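Basketbälle richtig lagern und aufpumpen

Den Ball bei Zimmertemperatur lagern, im Januar also nicht im Kofferraum. Kälte senkt den Innendruck. Vor dem Aufpumpen die Nadel mit zwei Tropfen Silikonöl benetzen und gerade einführen – verkantete Nadeln beschädigen das Ventil. Maßgeblich ist der aufgedruckte Druckbereich. Lederbälle nur feucht abwischen, nie auf der Heizung trocknen.

Text: Canan Güneş
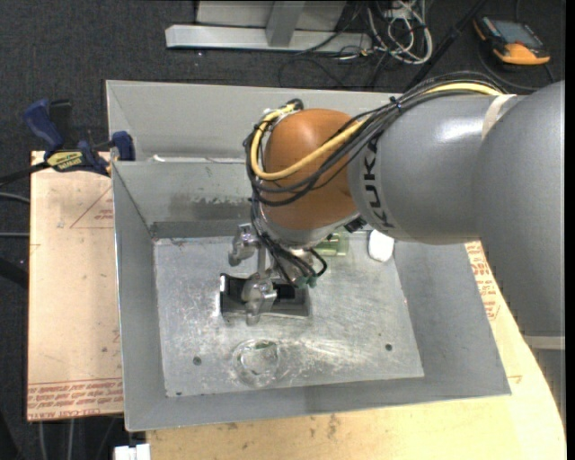
KUKA-Roboterarm über einer grauen Metallbox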